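Hallidari Shoe and Lace Set
README, second release 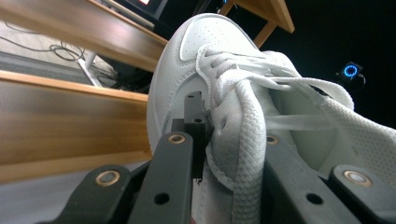

Hallidari is a set of 676 short clips of everyday shoes being picked up, turned, paired and put away. Most of the shoes are sneakers, with smaller groups of boots, sandals and slip-ons. The clips follow one ordinary job, clearing the pile by a front door, and they are sorted by what happens to the shoe.

Contents

clips/ holds the videos, one folder per home
labels/ holds one text file per clip
shoes.csv lists every pair with type, main color, upper material and closure
splits/ holds the train and test lists

The test list has 133 clips. No pair of shoes appears on both lists. The first release broke this rule for a few slip-ons, so please don't compare scores between the two releases.

Homes and shoes

Clips come from 46 homes in and near Nindon. Each household used its own shoes and its own rack, shelf or mat. We asked people to leave things as they usually are -- dirt, creases and missing insoles included. Shoes with a name written inside were left out.

Labels

Each clip has one action label: pick up, turn over, pair, place on rack, place on floor, tuck laces, or open tongue. A clip that moves from one action to another takes the label of the longer one, and the second goes in the notes field.

Laces have their own field with four values: tied, untied, tucked, none. "Untied" means there is no finished bow or knot at the top, however tight the rest of the lacing is. Elastic laces that can't be tied are marked "none" and explained in the notes. Color is the color of the upper only. A white shoe with a gray lining is white.

Dilruba Barua wrote the label guide and checked the lace field by hand. Nuwan Hettiarachchi built shoes.csv and the splits.

Known problems

White shoes near windows are often overexposed, and stitching and small perforations can disappear. Black laces on black shoes are hard to follow, and the lace label in those clips is less reliable. Left and right were swapped for several boots in the Madigan folder. This is fixed in shoes.csv but not in the older label files.

There are very few children's shoes and no high heels.

Changes

January 21, 2026: new splits, lace field added, duplicate clips removed.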